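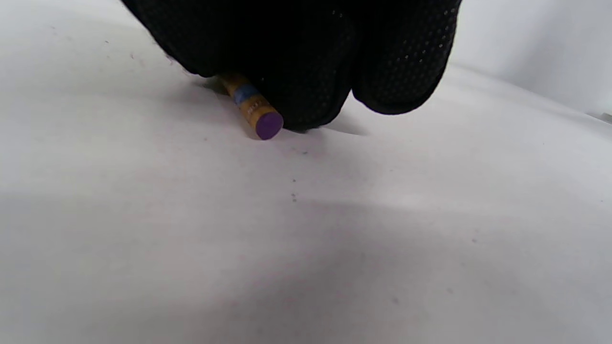

Ein kurzes Stück Ölpastellkreide in der Hand

Ratgeber > Malen und Zeichnen > Ölpastell > Winterkarten selbst gestalten

Winterkarten mit Ölpastell - Schritt für Schritt

Jedes Jahr im Dezember nehme ich mir vor, die Karten diesmal früher anzufangen, und jedes Jahr sitze ich dann doch abends um neun am Küchentisch und male die letzten für die Verwandtschaft in Sernstead. Macht aber nichts, denn gerade mit Ölpastell geht es wunderbar schnell, wenn man sich einmal daran gewöhnt hat, dass die Kreiden fetten, schmieren und ein bisschen ihren eigenen Willen haben.

Was Sie brauchen

Festes Papier mit etwas Körnung, Ölpastellkreiden, ein paar Wattestäbchen, Malerkrepp und einen Zahnstocher. Ich habe lange auf dünnem Druckerpapier mit 80 Gramm gearbeitet und mich gewundert, warum sich alles wellte. Meine Freundin Myrtle Kapoor hat mir dann einen Block aus ihrem Vorrat geschenkt, und seitdem möchte ich nichts anderes mehr! Die Kreiden dürfen gern alte Stummel sein, für Karten reichen die völlig.

Schritt 1: Den Rand abkleben

Kleben Sie das Papier ringsum mit Krepp fest und drücken Sie die Kanten gut an. Ein Finger breit Rand sieht hübsch aus und lässt Platz, falls die Schere später einmal ausrutscht.

Schritt 2: Den Himmel anlegen

Beginnen Sie mit der hellsten Farbe, also Weiß oder einem zarten Gelb, und legen Sie danach Hellblau darüber, in kurzen, lockeren Strichen. Verreiben Sie die Übergänge mit dem Wattestäbchen, immer vom Hellen ins Dunkle. Andersherum wird es leider schnell grau (meine erste Karte vom See bei Sultach sah aus wie Spülwasser, sie hängt trotzdem im Flur).

Schritt 3: Hügel und Bäume

Für die Hügel nehme ich Weiß mit etwas Lila im Schatten. Die Bäume kommen ganz zum Schluss, mit der Kante der Kreide und ruhig mit Druck. Feine Äste kratzen Sie mit dem Zahnstocher heraus. Zwischendurch lösen sich gern Krümel von der Kreide - bitte pusten oder das Blatt abheben und ausklopfen, auf keinen Fall wischen.
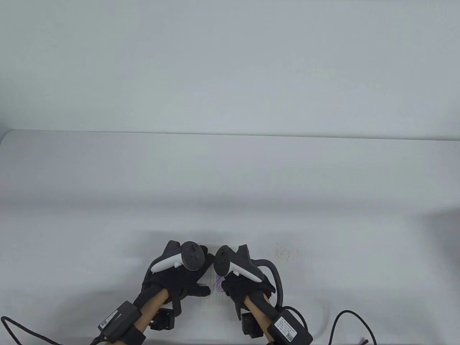
Schritt 4: Trocknen und verschicken

So richtig trocken wird Ölpastell nie. Lassen Sie die Karte über Nacht liegen, ziehen Sie das Krepp langsam und schräg ab und legen Sie vor dem Verschicken ein Stück Pergamentpapier darüber. Latrice Iwasaki aus unserem Malkreis sprüht lieber Fixativ, in zwei dünnen Schichten und mit 20 Minuten Pause dazwischen, am offenen Fenster. Beides geht gut, und selbst die Karte, die voriges Jahr nach Gronlow gegangen ist, kam ohne Abdruck an.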